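Stellport Color Words

README for the listing-text release, June build

Summary

Stellport Color Words is a set of 3,261 short written listings for secondhand household goods, with every color expression marked and normalized. The listings were posted to the Stellport exchange board by people giving away or selling things from their homes. The release is text only. It was built for work on color naming in everyday English, and it has also been used to test search over classified ads, where "teal," "blue-green" and "dark aqua" often need to land in the same result list.

The annotation layer was designed by Rhonda Li and Jayanthi Annamalai. The normalizer, Drokar, ships in the same repository under tools/drokar. The older normalizer, Vachon, is kept for comparison and receives no fixes.

What is in the repository

listings/ holds one JSON Lines file per category: furniture, kitchen, textiles, decor, garden, toys, other.
spans/ holds the color spans as standoff annotation, keyed by listing ID.
lexicon/ holds the color lexicon as a tab-separated file.
guidelines/ holds the annotation manual and its change log.
tools/drokar/ holds the normalizer and its tests.
tools/vachon/ holds the old normalizer.

Each listing record has seven fields: id, category, title, body, posted_month, region and license_flag. The body field is capped at 2,000 characters. Longer bodies were cut at the last sentence boundary before the cap, and spans that fell after the cut were dropped from spans/. The region field is coarse and can be null. The posted_month field gives a month name with no year, by agreement with the board.

Span records

A span record holds the listing ID, start and end offsets, the surface string, the head term, zero or more modifiers, and a normalized label. Offsets count Unicode code points from zero, and the end offset is exclusive. Title and body are offset separately; the part field says which one applies.

The surface string is copied without change. Misspellings such as "biege" and "turquiose" stay as written in the surface string and are corrected only in the head term. British spellings are folded to American ones at the same step, so "grey" in a surface string has the head term "gray."

Modifiers come from a closed list: light, pale, dark, deep, bright, dull, warm, cool, dusty, off. "Off" is used only in "off-white" and close variants. Writers use many modifiers outside the list ("sort of," "almost," "that 70s kind of"), and these go in a free-text note.

Compound terms

Compounds took up most of the guideline work. A compound such as "blue-green" is one span with one head term. A sequence such as "blue and green" is two spans. "Blue/green" is annotated as two spans unless the surrounding text makes clear that a single color is meant, in which case the annotator adds the flag slash_compound. "Pink and white" is always two spans, even where the writer treats the pair as a fixed phrase. Listings for artificial flowers, curtains and baby clothes do this constantly.

Lists of shades within one family ("white, cream, ivory") are kept as separate spans. They aren't merged, even though the writer may be hedging over one color.

Faded, mixed and tinged colors get the relation field. In "white tinged with rose," white is the base and rose is the tint. In "rose fading to white," both are marked as gradient ends, in text order. The distinction is less reliable than the rest of the annotation; see Agreement below.

Dusty pink, blush, old rose and dusty rose share the normalized label pink.muted. Bright white and plain white are separated only by modifier and share the label white.
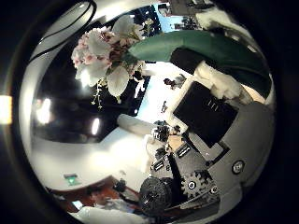

Jayanthi Annamalai, on the issue tracker: I'd still argue for splitting dusty rose out of pink.muted. In the decor file it behaves like a product name. People write "dusty rose" with capitals, they leave it unmodified, and they almost never write "light dusty rose." Blush does take modifiers. Folding the two together hides a real difference in usage, and a user of the data can't get it back from the label alone.

The surface string does allow the split to be recovered, and a lookup table for it is in lexicon/extras. The label set itself is frozen for this release. The issue remains open.

Materials used as color words

Many words in the listings name a material, a color, or both. The usual cases are gold, silver, bronze, copper, oak, walnut, pine, cream, ivory, charcoal and slate. The guidelines apply a substitution test. If the word can be replaced by "in color" plus itself without changing what a buyer would expect to receive, it is a color span. "Silver lampshade" passes. "Silver teaspoon" does not pass without further evidence, and is flagged ambiguous_material. "Oak table" is not a color span. "Oak effect" is a color span with the flag imitation.

"Wood" and "wooden" are never color spans. "Light wood" is the exception, as it is used in furniture listings to mean pale tan or beige whether or not the writer knows the species. It has its own normalized label, wood.light. Rhonda Li's notes on this decision are in the change log, with the listings that prompted it. The main argument was consistency: "light wood," "blond wood" and "pale wood top" are answered by buyers in the same way, usually with a question about size.

"Tan" is handled as a plain color term. Where it describes leather it is also flagged material_context, and so is "natural" for linen, rope and untreated timber. "Natural" has no head term of its own and is normalized to unresolved.

"Metallic" alone is a finish word and is stored in the finish field with matte, gloss, satin, mirrored and brushed. A finish word never opens a span by itself. In "glossy dark green," the span is "dark green" and the finish is gloss.
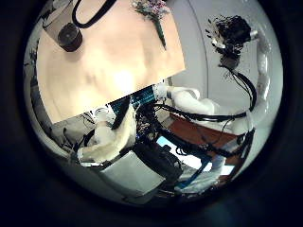 Agreement

Each listing was annotated by one person and checked by a second. A subset of 100 listings was annotated twice from scratch, by people who had not seen each other's work, and is distributed as spans/double.jsonl with both versions in full. The subset was drawn evenly from the category files, so it over-represents the small ones.

Agreement on span boundaries is high. Disagreements are mostly about whether to include a trailing "-ish" word or a parenthesis, as in "green (darkish)." Agreement on head terms is high outside the blue-green region. Agreement on the relation field is low enough that we advise against training on it. Scores by field are in guidelines/agreement.tsv, and the script that produced them is next to it.

We don't release adjudicated labels for the double subset. Some users have asked for a gold version. The two versions are intended to be read side by side.

The blue-green region

Teal, turquoise, aqua, petrol, sea green and duck egg are spread across labels in a way that will look odd to anyone used to a perceptual color space. The labels follow usage on the board. Teal sits under green.blue if the same listing also uses "green" for the same item, under blue.green if it also uses "blue," and under teal if it uses neither. This means one normalized label can't be computed from the surface string alone, and Drokar needs the whole listing as input.

Vachon took only the surface string. It assigned all teal to blue.green, which was wrong for most of the garden file and much of the kitchen file. Published results that used Vachon labels can't be compared with results from this release in this region. Elsewhere the two tools differ very little.

"Dark teal" and "dark green" turn up together for single items, often with the title saying one and the body the other. Both spans are kept. The conflict flag is set on both, and the normalized label follows the body.

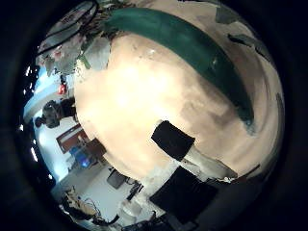

Dark teal-green on beige and tan.

Known problems

Titles in all capitals were lowercased by the board's export before we received them. Brand and product colors can't be told from ordinary ones in those titles.

Some listings are reposts with small edits. Exact duplicates were removed. Near duplicates were not, and they can cross a random train/test split. Split by the cluster column in listings/clusters.tsv if this matters.

The toys file contains many listings that say only "multicolored" or "various colors." These are spans with the label multi, and they lower any average computed over the whole set.

Color words in personal names, street names and team names are not annotated. A few were missed and are listed in the tracker under the tag proper-noun.

The lexicon covers terms seen in the listings and nothing else. Don't read it as a list of English color words.

Running Drokar

Drokar reads a listings file and writes a spans file. From the repository root:

python -m drokar listings/decor.jsonl --out my_spans.jsonl

The option --no-context turns off listing-level rules and gives output close to Vachon's. The option --keep-notes carries the free-text notes through. The tests expect the lexicon at its default path and fail with an unclear error if it has been moved.

License and removal

Listing text is released for research use under the terms in LICENSE. Names, phone numbers, email addresses and house numbers were replaced with bracketed placeholders before annotation. Posters can ask for a listing to be removed through the board. Removed IDs are added to removed.txt, and the record is blanked at the next build with its ID left in place.

Related

Vachon normalizer: final notes
Clekov: size and dimension phrases in classified ads
Stellport listings, category scheme
Annotation manual change log
Condition words ("like new," "well loved") in the furniture file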